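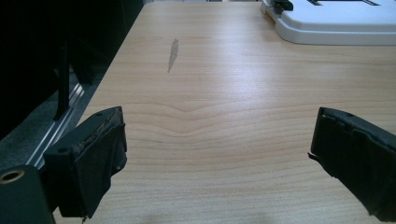

My grandmother kept a stopwatch in her apron pocket and timed her scones with it, and I thought of her the whole way up the gravel road to Tipoki, where the hall was already full by seven in the morning and somebody had put me down to judge chutney. I know very little about chutney. I said so on the phone to Kiri Treloar, who runs the preserves section of the Tipoki Show, and she told me that was fine, I only had to own a spoon.

The show happens every August, which is a daft month for it (the paddocks are bog and the marquee leaks) but it was August in the beginning and so it has stayed. Tipoki has 600 people in it on an ordinary day. On show day 3000 come through the gate, in gumboots mostly, and park all the way down to the Urkton bridge.

There were 33 jars waiting for me, each with a number on its lid and a square of greaseproof paper underneath. Kiri walked me along them slowly. You look first, she said, holding one up to the window so I could see whether the fruit had risen. Then you open it and smell it, and only after that do you get your spoon out. A chutney wants at least two months in the cupboard before anyone meets it, and the ones made in a rush the week before give themselves away at once – the vinegar goes straight up your nose!

My fellow judge was Vaughan Hapeta, a retired shearer who has been entering pickled onions since he was a boy and has been beaten, by his own reckoning, more often than any man in the district. He had firm views on sultanas. He thought they were padding. I rather like a sultana, and we stood over jar number 2 for a good long while, being terribly polite to one another, until Kiri brought us both a cup of tea and a cheese scone and we moved along to the feijoa.

We gave first prize to a tamarillo chutney, dark and sticky with a slow warmth of ginger at the back of it. It belonged to Mwanahawa Mohamedi, who moved to the valley with her family and had never entered anything before. Her mother made a mango one at home, she told me, and the tamarillos were hanging over the fence from next door, so she had a go with those instead, using the same spices and rather more sugar. She had brought a second jar along in her handbag, in case the first got dropped.

Vaughan came third with his onions. He shook her hand and asked how long she cooked it for, and she said until the spoon leaves a road behind it, and he wrote that down on the back of his raffle ticket.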